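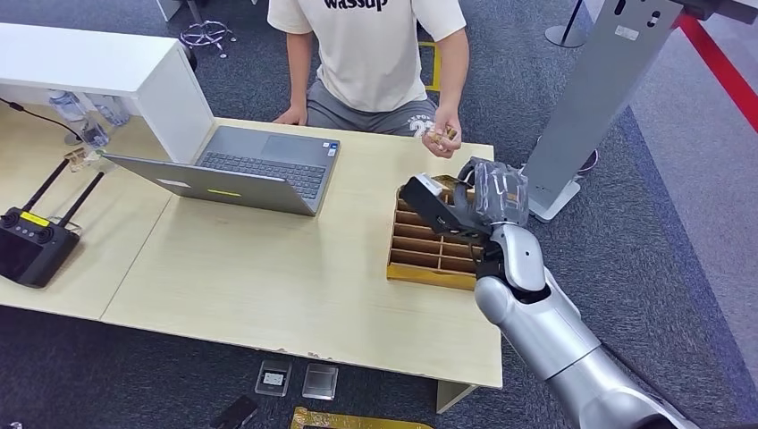 Teaching an Arm to Sort Bagged Parts

Projects > Student Reports > Robotics > Mondholm Sorting Project

Print this page | E-mail this page

Last updated: April

So this is my half of the write-up (Yaryna Sydorenko wrote the other half, on the software, and hers has all the graphs). My part was the grasping tests, and I loved nearly every minute of them!

We wanted to know if the way you demonstrate a pick changes how well the arm copies it. The job was always the same: hold a clear plastic bag with a dark part inside over the cardboard tray, then let it down into one of the compartments. Bags are horrible for this. They crinkle, they shine, and the edge you want to grab is never where it was last time.

We tried 2 ways of demonstrating. In the first one I drove the arm slowly and stopped before every change of direction. In the second I just moved at a normal speed and let the path be a bit messy — closer to how I'd do it with my own hand. Each set got 26 demonstrations, and Yaryna trained a separate model on each.

I was sure the slow set would win. It didn't! The model trained on it picked up my pauses as well, and it would hang over the tray for ages before opening the gripper. The normal-speed model got the bag into the right compartment more often, though it did clip the cardboard partitions now and then (we replaced 3 of them with tape and scrap board).

Yurii Prokopenko, our supervisor, thinks the pauses hurt because the camera view hardly changes while the arm is waiting, so the model can't tell when it's time to go. We tested that by trimming the pauses out of the slow set and training again. That closed most of the gap, which I think backs him up, but we only had time for one run.

If I did it over I'd shuffle the order of the two sets. I recorded all the slow ones first, and I was definitely a better driver by the end — some of the difference could just be me getting used to the controls. Yaryna wants to repeat it with the deeper Hidholm trays next term, and I've already said yes.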